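Lunch Counter, Grustville
Posted Oct 4, 2018 by Jericho Javier

The Grustville lunch counter has been open since February, and in that time it has served one thing that people line up for and several that they don't. The thing they line up for is a sausage on a round bun. Alfredo Rivera, who runs the counter, was asked once why the buns are round when the sausages are long. He said the hot dog buns were extra. The menu is 2 lines long, and one of those is napkins.

Click any picture for the large version, or don't. It's still bread.

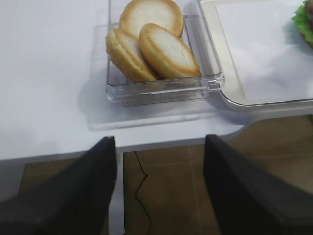 Bun halves in their clear plastic box, next to the tray with its sheet of paper. Tops or bottoms, take what you get.

The paper is Alfredo's one luxury. He bought a pack of 800 sheets from Flirnis and guards it like the family silver. Ask for a second sheet and you'll hear what the first one cost.

The sausages keep to their own box until somebody orders, and I've come to respect the arrangement.

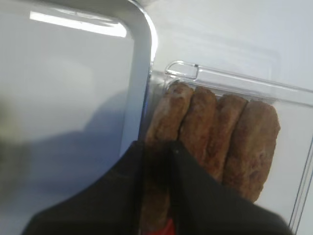
Mustard is by the register and is free up to a point, the point being Alfredo. Relish was discontinued after 5 complaints, all of them mine. If you want onions, bring onions.

More pictures when the soup starts.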